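Coltmont Neighbourhood House: The Great Wardrobe Sort-Out

10 March 2019

What a response! When Lavanya Amin put the call out for people to open up their wardrobes and have a proper go at them, we thought we'd get a handful of takers. The tally of clothes folded, kept, mended or passed along to the Stastside clothing swap came to 2476, and there's still a pile by the hall door waiting for a colour tag.

A few things we learned along the way, for anyone starting on their own drawers this month. Put everything on the bed first, so you can't go to sleep until it's dealt with (Usha Rajan swears by this one!). Fold jumpers, never hang them, or you'll end up with those funny little peaks on the shoulders. Shirts go face down, sleeves in, then up from the hem in thirds. And if you haven't worn it since the December before last, somebody at the swap would love to.

Jagadeesh Warrier ran the folding night at the Kurian Street hall and had 6 tables going at once. He can do a fitted sheet in one go, and made every one of us try it. Elango Achari brought 200 paper tags and we ran out before supper, so the last lot got labelled with masking tape and looked just as good.

The gallery is only small so far. More will go up as people send theirs in. Click on a picture to see it larger.

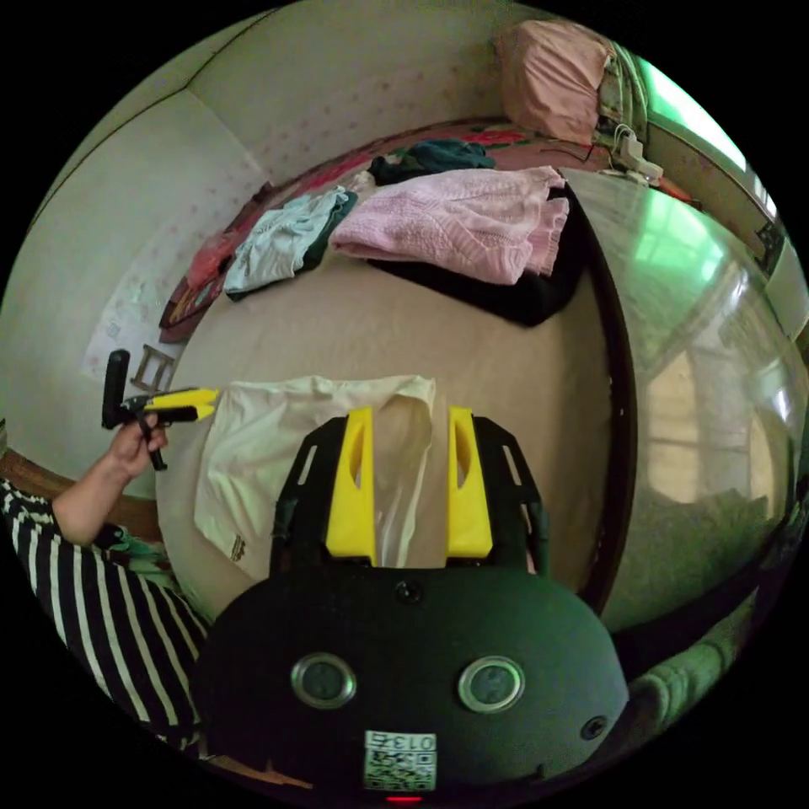
Out on the bed: pink knit folded, light blue shirt beside it, and something cream and crumpled in front. Love that red floral bedspread!

Got one of your own to add? Drop it in to Lakshmi Shenoy at the front desk or email it through with your first name and a line about what's in it. Before, after or right in the thick of it, we want them all, and messy is very welcome.

The swap has racks for 300 hangers, so please bring spares if you've got them. Clean clothes only, zips done up, pockets checked (we found a library card and a very old bus ticket last time). Shoes in pairs, tied together by the laces. Tea and something baked from the minute the doors open.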